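Ticket 2450 – Kovari hand grippers, open day table
Project: Fimolura. Status: closed

First report, 10:50
Grip force is too high on soft goods. The value was still 200 from the bench tests. With tissues the jaw goes deep into the wrapper.

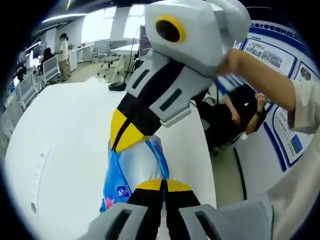
Nadova support: Please lower the force to 50 and restart only the hand unit. The base can stay on.

Done. It needed 19 seconds to come back. I then asked for hard items also, because visitors like to try bottles over the carton – here 50 must be enough too.
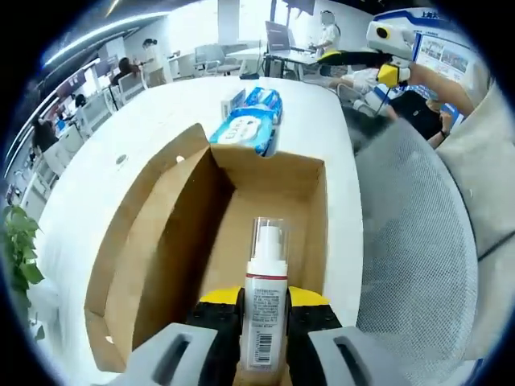
Must the zero position be set again after each visitor?
Once per session is enough, if the unit was not switched off.

Second report, after lunch
Both hand units were on the same radio channel, so the log mixed their readings. I moved one of them to the Kobori channel. The packing task on the white table can continue with the same box.

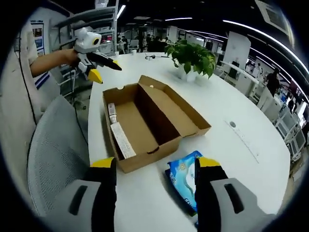 Page last changed: May, 16:20

Readings are now separate. I close the ticket, but please keep the value 50 in the start file. I could not save it there, my account has no right to write.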